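Skesum Kudo

The Skesum Kudo is a tabletop robot arm sold as a kitchen helper kit by Skesum, a small manufacturer based in Doldale. It went on sale in June as the successor to the Waritz, a two-jointed model remembered mainly for its manual, which ran to 317 pages and had no index.

Design

The Kudo has 7 joints and comes with a gripper, a power supply and 2 spare fuses. Cutting boards, trays and vegetables are the buyer's problem. The maker describes setup as quick – a word it does not define – and most owners set aside an evening for it.

Software

Tasks are taught by moving the arm by hand and saving each position. The basic plan covers picking up, putting down and waiting. Waiting is the feature reviewers have praised most.

Price and reception

The kit costs $690, with the carrying case sold separately. Early reviews liked the smooth motion and were cooler on the phone app, which asks for a rating before it has connected to anything.

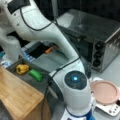

Skesum Kudo – article by the Home Robots desk – last edited November 10, 2023

Kitchen use remains the main selling point. The arm shares the counter with a yellow bell pepper in a gray tray and a toaster oven with three knobs. Skesum's support pages list peppers as "intermediate."

See also: Waritz; Kitchen automation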